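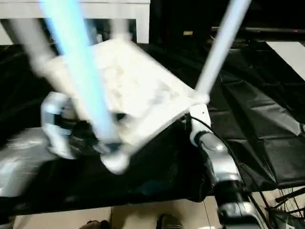 White board, blue stick, plenty of blur.

I keep seeing the same advice about slow intranet search: rebuild the index. Reset it, crawl everything again, go to lunch. I did that twice in July and I'm no longer a believer.

Our setup is Hollari on top of an old Valasmont document store. Searches with a department filter took long enough that people had gone back to emailing each other for files. The vendor's support page says to rebuild. The forum says to rebuild. Conall Egan, who has run one of these for longer than I have, told me to look at the page size first, and I ignored him.

The default results limit in our install was 4000. Not what you see on screen, which is 100, but what gets pulled back and security-trimmed before the first page is drawn. I can't think of a good reason for that number. I suspect somebody raised it years ago to make an export work and left it there.

I set it to 500, restarted the query service and left the index alone. Filtered searches came back quickly, and they still do. At 1000 it was fine too, but I didn't see the point.

Two cautions. The admin screen will happily show you the new value before the service has picked it up — so check the config file on each node. And if you have reports that read from the same endpoint, they will be cut short without any warning. Hemant Sengar found one of ours that way and was polite about it.

Maybe a rebuild does help on a damaged index. Ours wasn't damaged, and I'd like to see a before-and-after timing from anyone who says theirs was.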